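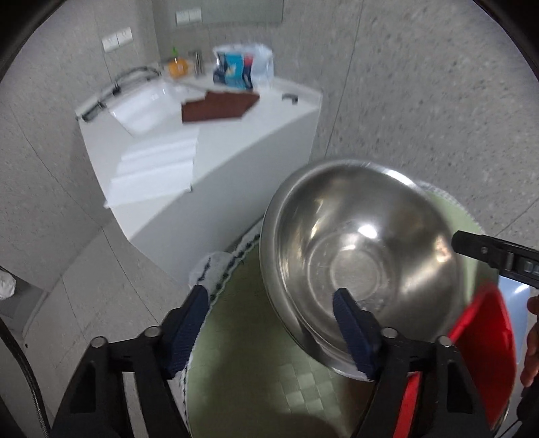 Larysa Skoryk
Eu só queria lembrar, antes de alguém responder, que já existe um tópico antigo sobre limpeza de episódios, e que metade das dúvidas daqui se resolve lá. Dito isso, a pergunta da Domenica é um pouco diferente e acho que merece página própria, então deixo aberta.

Domenica Lanz
Obrigada, Larysa! Li o tópico antigo de ponta a ponta e ele fala de braço fixo em bancada, e o meu caso é garra de mão, em casa de verdade. Vou contar com calma.

Estou gravando demonstrações para treinar uma política de manipulação, tarefas domésticas com louça de metal, toalha, bacia, essas coisas. Comecei em dezembro e tenho 497 episódios aproveitáveis até agora, quase todos feitos na cozinha. Na cozinha a coisa anda bem. Quando passei para o banheiro, o descarte disparou: a trajetória estimada da garra pula, às vezes uns bons centímetros de um instante para o outro, e o script joga o episódio inteiro no lixo. Piora muito quando estou com a tigela de inox na garra. Com a bacia de plástico pula também, mas bem menos.

Minhas suspeitas, sem ordem nenhuma: (a) o inox reflete tudo e o rastreamento visual se apega a pontos que não existem; (b) o azulejo é repetitivo e ele confunde um pedaço de parede com outro; (c) eu mexo rápido demais. Provavelmente um pouco de cada.

O que já tentei: diminuir a exposição (ficou escuro e pior), refazer o mapa do cômodo duas vezes, gravar de noite com a luz do teto e de dia só com a janela. De dia melhora um tiquinho. Também pensei em trocar a tigela por uma fosca, mas aí me parece trapaça, porque no mundo as tigelas brilham e a política vai ter que lidar com isso um dia.

Então pergunto a quem já passou por isso: vocês tiram o objeto brilhante do conjunto, deixam e consertam a trajetória depois, ou mudam alguma coisa no ambiente? E quantos episódios por objeto é um número decente antes de treinar a primeira versão? Uso o Fukska para a trajetória e o Skillidico para organizar e anotar, se isso fizer diferença.

Tove Bundgaard
Oi, Domenica! Passei por isso quase igualzinho no ano passado, com panela em vez de tigela, e perdi semanas achando que era a calibração. Não era.

O seu (a) é o principal, na minha experiência. Quando a garra segura uma coisa polida, essa coisa ocupa um pedaço grande da imagem e anda junto com a câmera, então o rastreador vê um monte de pontos parados (o metal) e outros que escorregam em cima dele (os reflexos). Ele tenta conciliar isso com a parede e se perde. A solução que funcionou para mim foi uma máscara: desenhei uma região cobrindo os dedos e o espaço entre eles, mais uma folga generosa para baixo, e mandei o Fukska ignorar tudo ali na hora de estimar o movimento. Só na estimativa, viu? A imagem que vai para o treino continua inteira, com brilho e tudo. Assim você não precisa trapacear com tigela fosca :)

Se usar duas garras, faça uma máscara para cada câmera e confira também quando uma entra no campo da outra. Isso me pegou de surpresa, porque a segunda garra se mexe por conta própria e tem bastante textura, o rastreador adora.

Quanto ao azulejo, eu penduro coisa no ambiente na hora de fazer o mapa. Toalha estampada, caixa impressa, o que tiver letra ou desenho irregular. O importante é que fique no mesmo lugar do mapeamento até o fim da sessão! Se você puxa a toalha no meio da tarefa, ela deixa de ajudar e começa a atrapalhar. O que vai ser manipulado eu tiro do cômodo enquanto mapeio e só depois trago de volta.

E sim, devagar no começo. Eu fico parada 3 segundos antes de cada pegada, olhando para a parede, e só aí vou.

Sobre quantidade, não tenho número mágico. A minha primeira política que prestou saiu com 2245 episódios, só que eu tinha muita variedade de cômodo. Com menos cômodos acho que dava com bem menos.

Sigrún Snorradóttir
compra um tripé com marcador e pronto. aqui no Holst a gente grava assim e nunca deu problema

Domenica Lanz
Sigrún, eu gravo na casa dos outros, não dá para encher de tripé. Mas um marcador impresso colado na parede talvez passe, vou perguntar.

Guðlaug Østergaard
Concordo com a Tove na máscara e discordo um pouco do resto.

Não jogue fora o episódio inteiro por causa de um pulo. Se o salto acontece depois que o objeto já foi solto, corte ali e fique com o começo. Se acontece no meio da pegada, aí sim, fora. No meu conjunto, esse corte recuperou aproximadamente 5 em cada dez episódios rejeitados, e eram justamente os de metal, que eu tinha poucos. Se você descarta tudo automaticamente, seu conjunto vai ficando sem inox sem que você perceba, e depois a política hesita na frente de qualquer tigela. Olhe o descarte separado por objeto e por cômodo. No Skillidico dá para filtrar pela etiqueta, desde que você tenha etiquetado na hora (eu não tinha, fiz tudo de novo à mão, uma tristeza).

Também varie o jeito de pegar. Tigela pela borda, com um dedo dentro e outro fora, é o que todo mundo faz. Grave algumas com ela inclinada, outras encostada em pano, outras encaixada numa bacia. E grave uns erros com correção: escorregou, pegou de novo. Eu apagava esses e me arrependi.

Treinar cedo vale a pena, mesmo ruim. Treine com os 497 que você tem e veja onde falha.

Domenica Lanz
Gente, apliquei a máscara da Tove ontem à noite nos episódios rejeitados do banheiro e boa parte voltou a passar, sem regravar nada! Os de bacia passaram quase todos. Os de inox ainda pulam quando chego muito perto da parede, então vou refazer o mapa com mais coisa estampada e volto aqui com o resultado. Guðlaug, fui olhar o descarte por objeto e está bem como você falou, a tigela quase sumiu do conjunto. Alguém sabe se o Fukska aceita máscara que muda conforme a abertura da garra, ou tem que ser fixa?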